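### 3.2 The order in which a desktop gives things up

Every repair manual we consulted presents the opened desktop as a tidy stack of parts, to be lifted out from the top down. Anyone who has spent an afternoon at the Prultcombe reuse workshop will recognise this as fiction. Office towers of the kind studied here were designed by people who had a great deal to fit into a box and, one suspects, a train to catch. The drive cage leans over the cables, the cables lean over the board, and the one screw that matters sits beneath both.

We therefore recorded what came out, and in what order, for 427 machines from the January intake. Selamawit Belay kept the log; Markos Gkikas disagreed with it, and the disagreements were settled by opening the case again. Memory was the first part removed from the board in most of the towers, for the unglamorous reason that it needs no screwdriver. A latch at each end is pressed outwards and the stick comes up. Going back in, it has to be lined up with the notch and pushed with more force than a polite person likes to use on a circuit board.

With the case laid on its side, the slots face the ceiling and the job becomes a matter of straight up and straight down (Figure 4). With the case standing, the same job is done sideways, in shadow, and usually with some bad language.
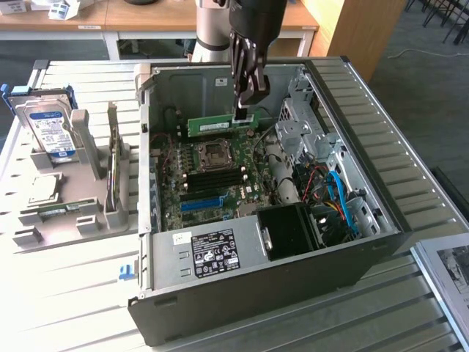 **Figure 4.** Desktop tower on its side with the panel off. A green memory stick is held level above the board; the four black memory slots and the processor socket are empty. A hard drive in its blue caddy stands in the parts fixture at left.

The drive caddies deserve a kind word. They are plastic, they are usually a loud blue, and they let go of the cage when squeezed, a courtesy the rest of the case rarely extends. Once out, a drive in its caddy will stand on end in a moulded fixture and can be found again later. Loose drives were less obliging. Before fixtures were adopted, our parts lived in a biscuit tin, and we would rather not report the retrieval times.

Cables were the chief source of delay. The power bundle is stiff, springs back when moved, and has a gift for lying across whichever connector is wanted next. Data cables are thinner and easier to push aside, although they tend to catch on brackets as the drive comes away. We logged a cable as "in the way" if it had to be moved twice. By this generous test, 50 of the towers had no cable in the way at all, and Gkikas maintains that the log is wrong about several of them.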